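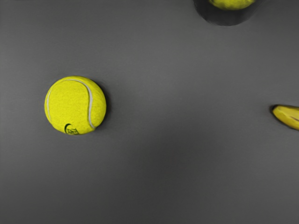

Overhead view in the simulator: tennis ball at left, second ball at the dark container, banana at right.

Workshop notes: the Sevongate arm

Work on the Sevongate sorting arm has moved from the bench to the simulator for the winter. The arm itself is bolted down at the back of the Bernness workshop and still runs its homing routine on request, but the shoulder gearbox has too much play for useful grasping. Until the replacement is machined, Erdal Demirtaş and Perrine Millet are doing the vision side in rendered scenes.

The task is small on purpose. Pick a named object off a gray table, put it where it was asked to go, and return to the park position. Tennis balls were chosen early on. They are close to a standard size, they forgive a clumsy grip, and the workshop has a bag of them. The banana came in when Perrine wanted something with a long axis, so that the wrist would have to turn before closing.

Color has been the main difficulty. The first detector, written in November, used a plain threshold on hue. With the lights set low in the renderer, the yellow of the banana and the yellow-green of the balls fell into the same band, and the two were reported as one class. Erdal widened the test to include shape: a blob is accepted as a ball if its outline fits a circle within a set error. That works for a ball in full view. It fails for a ball at the border, where only a crescent is left to fit, and for a banana that shows nothing but its tip.

The current version fits an arc to whatever part of the outline is available and rejects the result if the arc is too short. Rejected objects are put on a list, and the camera is moved before they are tried again. On the last batch of 219 rendered layouts, the detector gave a wrong class in 4. All of those had a partial banana close to the right or left border. Layouts in which the object was listed for a second look are not counted as errors, a choice Perrine disagrees with. Her own tally will be kept next to Erdal's from now on.

Shadows are the other open item. The light in most layouts comes from the upper left, which puts a dark crescent on the lower right of each ball. An early mask included the shadow and moved the estimated center toward it. The jaws open to only a little more than the diameter of a ball, so a small offset is enough for one finger to come down on the felt. The mask now drops dark pixels before the fit. Dark containers lose part of their outline in the same step and will need a separate rule.

Hardware, in brief. The controller is an Edard board on the old firmware; please do not update it, as the step timing changed in the newer release and the elbow stalls. The Lemaire power supply has been recapped and is back in the rack. The replacement shoulder gear has been drawn and the file is in the shared folder under "shoulder", revision 2. Anyone with time on the mill is welcome to check the bore tolerance before stock is cut.

Next steps are to vary the light direction between layouts, add a matte and a glossy version of each object, and measure the real camera height above the real table. The simulated camera looks straight down. The one on the bracket probably does not, and the tilt has never been recorded.

The render settings and the detector script are on the workshop machine in the arm directory. Log changes in the text file there, with initials. Questions about the renderer go to Perrine, questions about the fit to Erdal.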